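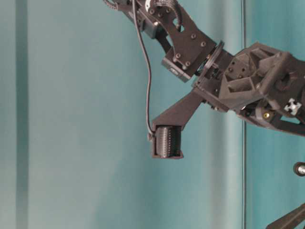

Session 4: Workholding and Connector Insertion
Bramwell Shared Workshop, Two-Arm Build Course

1. Purpose of the session

Participants who have completed Session 3 will have two arms assembled, wired and homed. This session covers the fixture that holds a cable end in a known place, and the alignment of a USB-A plug with the connector held in that fixture. Each bench is to complete sections 2 through 5 before the close of the session. Section 6 may be finished at home.

2. The fixture

The course uses a small screw vise. A threaded rod, turned by a knurled knob, moves the middle block toward the fixed block on the right. The connector is clamped between these two blocks with its opening facing upward, so that the cable hangs freely below it. Tighten the knob by hand only. If the housing can be twisted with two fingers, it is too loose for the exercise.

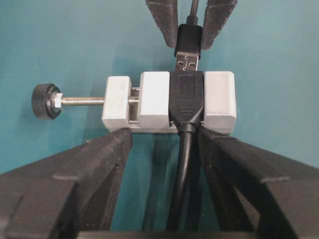
The upper arm carries the plug. Bring it down to a hover position directly over the opening and stop. Check alignment from two directions before any downward move is commanded. The printed fingers flex under load, and a small sideways error at the tip will be pushed into the connector shell. Participants who are unsure of their alignment should raise the arm and start the approach again.

3. Taught positions

Record at least three positions for each arm: park, approach and hover. Positions are stored in Trilow under the bench name. Do not overwrite the positions of another bench - the software gives no warning. In the park position, the working area should be clear of the arm as far as its reach allows. 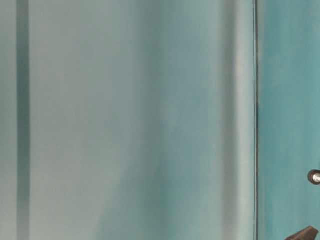 Return to park between trials, including trials that were stopped early. The log sheet has space for 10 trials. Enter a result for every one, with a short note on any trial that did not finish. A plug that enters at an angle is to be recorded as a failure, even if it can be worked in afterward.

4. Speed limits

The speed setting for this session is 469 on the approach. It may be lowered at any time. It may be raised only with the agreement of the instructor on duty, and in no case during the final descent.

5. Cable clearance

The hanging cable should pass between the open fingers of the lower gripper without being pinched. Move the lower arm slowly to its approach position and watch the cable throughout. If it catches, stop the arm, back away along the same path and record a new approach point. 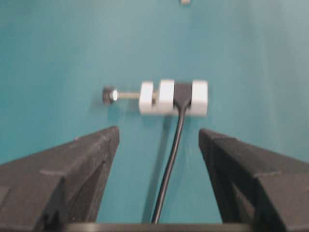
Abbas Naseri
Course Instructor, Bramwell Shared Workshop

6. Work to be completed before Session 5

Participants are to submit the completed log sheet and one paragraph on the most frequent cause of failed trials. State which arm was at fault and how this was determined. Sheets may be left in the tray by the tool store or sent to Brenda Naylor, who keeps the course records.

Replacement fingers may be printed at home from the files issued in Session 2. Fit them with the original screws, and repeat the homing procedure before use.

Handout revised 2023-04-06. Earlier copies show the previous vise and should be discarded.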